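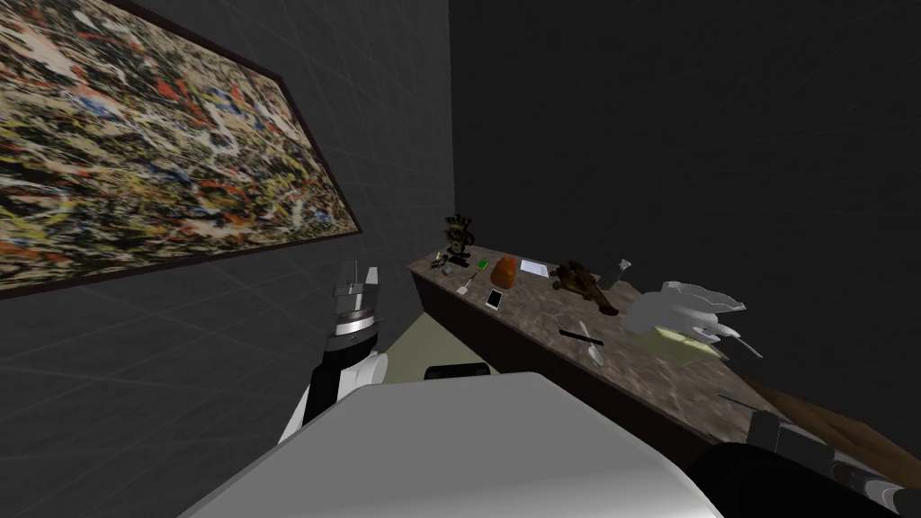

Splatter painting in a thin dark brown frame, dark grey wall

Flivton Sports Hall – pre-match safety check, handball court
Checked by Embla Bakke, May 2, 2020

Goals, north end: OK. Both anchor bolts tight.
Goals, south end: left rear bolt loose by half a turn. Tightened, check again before the next fixture.
Nets: OK north. South has a torn mesh low on the right side, tied with cord for now. New net ordered from Urnport, part 606.
Floor: resin build-up inside both six-metre lines. Clean before play. Last deep clean was in January.
Court lines: OK, slight wear at the substitution zone.
Run-off behind goals: OK, benches moved back.
Fire exits: 9 checked, all open freely. Exit by the Orstead stand had kit bags in front of it – moved.
Seating: 100 retractable seats locked out. Row 4 end cap missing, no sharp edge.
First aid box: cold packs low, 24 requested.
Defibrillator: battery light green.
Scoreboard and buzzer: OK. Spare cable needed.

Result: pass with comments. South net to be seen again by Signe Nygård.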